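Why clothes stop being worn: a study of households in Gredport

Second-year project, Geography and Environment

1. Background

The starting point for this project was the textile bank in the car park behind Gredport library. It fills up faster than it is emptied, and bags are left on the ground next to it most weekends. Our first plan was to study the bank itself. After a few visits we changed the question, because the bank only shows the end of the process. Most of what matters happens earlier, at home, when someone decides they are done with a shirt or a pair of jeans.

We wanted to find out two things. The first was why people in Gredport stop wearing a piece of clothing. The second was what they do with it afterwards, and how long that takes. The second question turned out to be harder to answer than the first.

The report does not deal with how clothes are made or with the price of new clothes, except where people brought these up themselves. It also leaves out shoes and bedding. We had to draw a line somewhere, and several people asked about shoes in particular, so a later group may want to look at them.

2. Method

We used a paper questionnaire and a clothing diary. The questionnaire had a single sheet printed on both sides and was handed out at the library, at the leisure centre and outside the supermarket on Quay Road. We got 121 back that could be used. A few more were returned with one side blank, and these were left out.

The diary was for people who were willing to do more. They were asked to write down every item of clothing they decided to stop wearing during the spring term, with the reason, the approximate age of the item, and where it was now. "Where it was now" was filled in at the end of the term. Between them the diary households recorded 154 items.

We also spoke to staff at Lamen, the alteration and repair shop on the high street, and went to the Fikre clothes swap, which is held in the church hall. We had hoped to visit the sorting depot at Grarport, where the contents of the textile bank are taken. The depot does not allow visits, but the office answered our questions by email.

Everyone who took part was told what the answers would be used for. Names appear only where people agreed to it.

3. Reasons for giving up clothes

Before we started, we expected wear and tear to be the main reason. It was not. In the diaries, the most common reason was that the item no longer fitted. Damage came second. After that came a group of answers which we put together under the heading "never really wore it". These included presents, things bought in a sale, and clothes bought for one occasion.

The reasons were different for children's clothes. These were nearly all given up because they had been outgrown, and they were usually passed on quickly to a relative or a neighbour. School uniform moved fastest of all. Two families described the same blazer in their diaries without knowing it, as it had gone from one to the other through a friend.

With adult clothing, size was a more awkward subject. Many people wrote that an item "might fit again". Items marked in this way were mostly still in the wardrobe at the end of term, even though they had been entered in the diary as no longer worn. We think this is a real category and should have had its own box on the form.

Damage was usually small. Broken zips, missing buttons, worn cuffs and holes under the arm made up most of it. Very few items were described as worn out all over. Knitwear was an exception, and people often mentioned bobbling or shrinking in the wash. Several people blamed a tumble dryer.

4. Where the clothes went

The questionnaire asked what people normally do with clothes they no longer want. Most ticked "charity shop" and many ticked "textile bank" as well. Few ticked "bin".

The diaries gave a different picture. At the end of term the largest group of items had not gone anywhere. They were in bags in the hall, in the boot of the car, on top of a wardrobe or under a bed. People had decided to give them away and had not done it. Some of the diary keepers were surprised by this when they came to fill in the last column, and one took three bags to the charity shop the same afternoon, which she noted in the margin.

We do not think people lied on the questionnaire. They were asked what they normally do, and they answered with what they intend to do. The gap between the two is the most useful finding in the project. 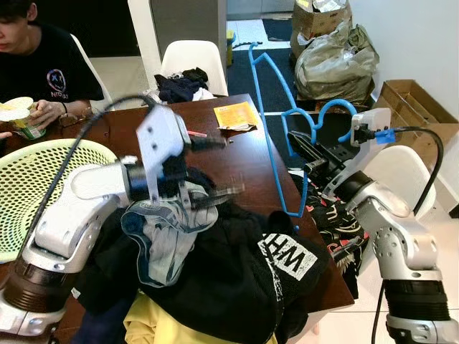
Poonam Vishwakarma told us that sorting was the part she always put off. Carrying a bag to the shop was easy enough, she said, but first she had to go through the pile and decide which things were good enough to give, which needed a button, and which were only fit for rags. She did not want to hand over something that would be thrown away by the person at the counter, so she kept putting the doubtful things back and the whole bag waited with them.

Her answer was close to what several others had written. Doubt about quality held up the good clothes as well as the poor ones. People were unsure whether charity shops wanted clothes with marks on them, whether odd socks could go in the textile bank, and whether things had to be ironed. We asked the Grarport office about the textile bank. They take clothes with holes or missing buttons, and odd socks too, provided they are clean and dry. They do not take anything with paint or oil on it. Ironing makes no difference to them. None of this is written on the bank in Gredport, where the sign has faded and only the collection company's telephone number can be read.

The depot handles 3,000 bags a month from all the towns it serves. The office could not tell us how much of that comes from Gredport, as the bags are mixed in the lorry.

5. Repair

Most people said they would be happy to wear repaired clothes. Far fewer had repaired anything, or paid for a repair, in the past year. The reasons given were cost, time, and not knowing how.

At Lamen we were told that most of the work is trouser hems and zips in coats. Customers bring in coats because a coat is expensive to replace. They rarely bring in a shirt or a jumper. The shop has a price list in the window, but it starts with the dearer jobs, and the button price is near the bottom. Staff thought that some people walk past believing everything costs as much as relining a jacket.

Age made less difference than we had expected. Older people were more likely to say they could sew on a button. They were no more likely to have done so lately. A number of younger people had learned from videos, and two of the diary keepers under twenty had taken in their own jeans.

We tried some repairs ourselves, using our own clothes. Buttons were straightforward. Darning a sock took most of an evening, and the heel was lumpy afterwards. Replacing a zip was beyond both of us and the jacket went to Lamen in the end.

6. The Fikre swap

Fikre works on tokens. A person brings clothes, gets a token for each item accepted, and can take the same number of items home. Leftover tokens can be kept for next time. There is a small entry charge to cover the hall.

The swap was busy in the first half hour and quiet after that. Women's tops and children's clothes went quickly. There was very little for men. Abenezer Ambaye said he had come twice and found one jumper, which he was pleased with, but that he would not have stayed if he had not been giving his sister a lift.

What the swap did well was to set a date. People who had been keeping bags at home brought them because there was a particular morning to bring them on. Three of the diary households used it, and their bags had all left the house by the end of term. This is a small group and they may have been tidier people to begin with.

7. Problems with the study

The people who filled in the questionnaire were those who had time to stop. We had few answers from people who work shifts, and hardly any from the estates on the far side of the railway. The supermarket sheets were filled in quickly and some of the handwriting could not be read.

Keeping a diary may also have changed what people did. At least one person cleared out a drawer so as to have something to write. The spring term is also when many people put winter clothes away, and a diary kept in September might look different.

We should have asked about laundry. Shrinking, fading and bobbling came up again and again in the comments, and we had no question that would let us compare how people wash things.

8. Suggestions

The sign on the textile bank should be replaced with one that says what can go in. We have sent the list from Grarport to the library, and they have agreed to put it on the noticeboard until something better is done.

Lamen could move the cheaper repairs to the top of the price list. We mentioned this to the staff and they said they would think about it.

For households, the diaries suggest that it helps to keep doubtful clothes apart from good ones, so that the good ones can leave straight away. A fixed date also helps, whether that is a swap or a collection.

A copy of the blank diary form is kept with the project folder in the department office, along with the tables of results. The form needs the "might fit again" box added before it is used again.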